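May
Speaker notes: Ashton Katene, Tundcombe Robotics Club

Teaching a robot to tidy up, by people who don't
Parents and members night, Tundcombe Senior College

OPENING (wait for the chairs to stop scraping)

Thanks for coming. I'm Ashton, I'm in Year 12, and I look after the data for Flanen, our club's manipulation project. Looking after the data means I own the spreadsheet. Cameron Brunton, sitting up the front pretending to check the cable, looks after the training side and will take every question that has maths in it. I'm going to talk for as long as the library lets me.

Flanen began because we entered the household division at the Lund Challenge. For anyone who didn't follow it online (all of you, I've seen the view count), the household division gives your robot a table or a bed with things on it and asks it to put those things somewhere better. There are two arms. There's a time limit. Last year we programmed every movement by hand. Our arms reached out with enormous confidence and closed on the air next to a biscuit. Then they put the air in the box. Full marks for the lid.

This year we went the other way. We collect demonstrations first and let the model learn from those.

HOW IT WORKS (short version, don't get drawn in)

A person holds a gripper in each hand, a bit like very serious barbecue tongs. There's a camera on the gripper. You do the job yourself, slowly, and the camera records what the gripper sees while the software works out where it moved and how wide it was open. No robot needs to be in the building. That's the appeal. Our actual arms live in a locked cupboard in the tech block and we get them for one lunch a week.

The clever part is that the robot ends up seeing more or less the view the hand-held one saw. The less clever part is that it copies whatever you did. If you hesitated over a packet, it'll hesitate over packets. If you put a thing down, changed your mind and picked it up again, congratulations, that's a behaviour now.

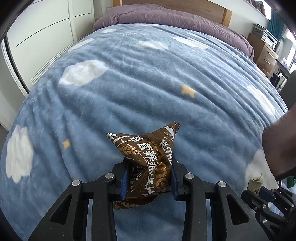

Snack packet held upright over the cloud blanket. Second gripper in use at lower right.

(Let them look. Someone will ask about the packet.)

The characters on it say it's nutritious oatmeal. It's also crinkly, shiny and never the same shape twice, so it's one of the hardest things in our set. A tin of tuna is a gift by comparison. With foil, the reflections move whenever you do, and if you squeeze from the wrong side it folds away from you like a cat that doesn't want to be picked up.

You want the blue pads meeting the packet flat, then lift straight up, then pause. The pause matters more than people expect. Without it the model struggles to tell a grasp that worked from a grasp that's still being negotiated. We lost a fortnight of recordings to people who were too quick. They were very proud of how quick they were.

Note also the background. Clouds, stars, fluff. In our first batch everything was recorded on a plain grey desk and we got lovely results on plain grey desks. Lund doesn't supply plain grey desks. Cameron moved the whole thing onto bedding and the success rate fell down a hole, and then over the next few weeks it climbed back out. I have a graph of this. I've been asked not to show the graph.

(Cameron may object here. Keep going.)

THE NUMBERS

Our target for the season was 900 demonstrations. We set that figure in first term, on a whiteboard, in the mood people are in when they set figures on whiteboards.

There are six of us recording. I'll let you do the division. Then take away exams, netball, the school musical and the month Cameron's wrist was strapped up from something he describes as a mountain bike accident and his sister describes as a kerb.

We got there. I should say we got there on the count of files. The count of files in which something sensible happens is lower, and it's in the spreadsheet under a tab called "be honest".

What gets a recording binned:
– Sleeve over the camera. The leading cause by a long way. Hoodies are banned while recording, colour irrelevant.
– Dropping the item and saying a word. (We don't keep sound. People apologise anyway.)
– Helping with your knee.
– Tracking lost because someone swung the gripper around to point at something. Use your voice to point at something.
– Eating the object.

That last one was added to the list in the second week and I won't be naming the member, who is in the third row.

TWO HANDS

Last year's rules let you get away with one arm. This year there are bonus marks for using both on the same item or keeping both busy, so most of our sets are two-handed. It's tiring. Try holding a litre of milk in each hand at chest height while unwrapping nothing.

The thing we learned, and I wish we'd learned it before Easter, is that most people have a favourite hand and a passenger. The favourite hand does the work and the passenger drifts about in the air looking for something to bump. The model picked this up beautifully. Our left arm spent most of April waving at the judge's chair.

So now we script it. The right gripper takes an item, the left takes the next, and neither goes home without something in it. We swap the order every few takes. Left-handers get their own column. 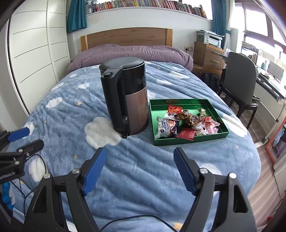 Jaws open over the blanket, with the kettle and the green snack tray on the bed.

This layout is our busiest one and we call it Porkeck. There is no reason. Cameron needed a file name and he was typing with one hand. By the time anyone thought to change it there were folders inside folders, and now it's in the competition paperwork.

Porkeck is a kettle, a tray and as many wrapped things as will fit. The kettle is the awkward one. Packets forgive you. Metal doesn't, because the pads slide on it, so the approach has to be at the handle, and the jaws need to be open early. Opening late is the classic mistake. You arrive with the fingers half shut, knock the thing, then chase it.

The tray has its own lesson. In a tray, everything touches everything. You go for a bar and bring up its neighbour as well. We tried spreading the wrappers out neatly, which gave us a robot that could only deal with neat wrappers, and at my house at least there's no call for that.

(Pause. Mum will laugh. Don't look at her.)

Somebody at open day asked whether it wouldn't be faster to tidy the bed. Yes. By a factor I'm not going to put on a slide.

WHAT WE'D DO DIFFERENTLY

Label as you go. We left the labelling to the holidays, when I sat with a laptop and watched other people pick up lollies for most of a week. By the end I could tell who was holding the gripper from the wobble. Ashton's own wobble is apparently very recognisable too. I've been told it's "like a bee deciding".

Wipe the pads. Chocolate wrappers leave something behind, and a greasy pad behaves nothing like a clean one. We spent two meetings blaming the model.

Mind the cable. It'll find your elbow, the item and the charger, in that order.

Write down who changed the settings. This isn't aimed at anyone. (Look at Cameron.)

WHERE IT'S UP TO

As of this week the arms can clear the easy layouts most of the time. On Porkeck they do the packets well, they do the bars acceptably, and they approach the kettle the way I approach the deep end. The foil packets are still a coin toss but it used to be a worse coin.

For Lund we need both arms finishing inside the limit with nothing on the floor. Floor items cost marks even if the robot looks sorry. Cameron thinks another round of two-handed recording will get us there. I think it'll get us a bigger spreadsheet. We've agreed to do it and find out.

If you'd like to have a go, the grippers are on the side table after this. Sleeves up, please. You'll do one practice lift and one proper one, and if the proper one is any good I'll be asking you to sign the form so we can keep it. Younger brothers and sisters are welcome and so far have been better at it than we are.

QUESTIONS (likely ones, with answers)

Will it load a dishwasher? Not ours.

What does it cost? More than the club had, less than the trip to Lund. The sausage sizzle is covering the gap, onions extra.

Can it hurt you? It pinches. The arms have a stop button and we've all had a turn at needing it.

Is my child doing homework at these meetings? Cameron can answer that one.

Supper's in the foyer. Leave the biscuits in the sealed packets on the club table alone, they're already labelled.

Contact: Flanen project, Tundcombe Robotics Club, via the college office | © Tundcombe Robotics Club | Back to top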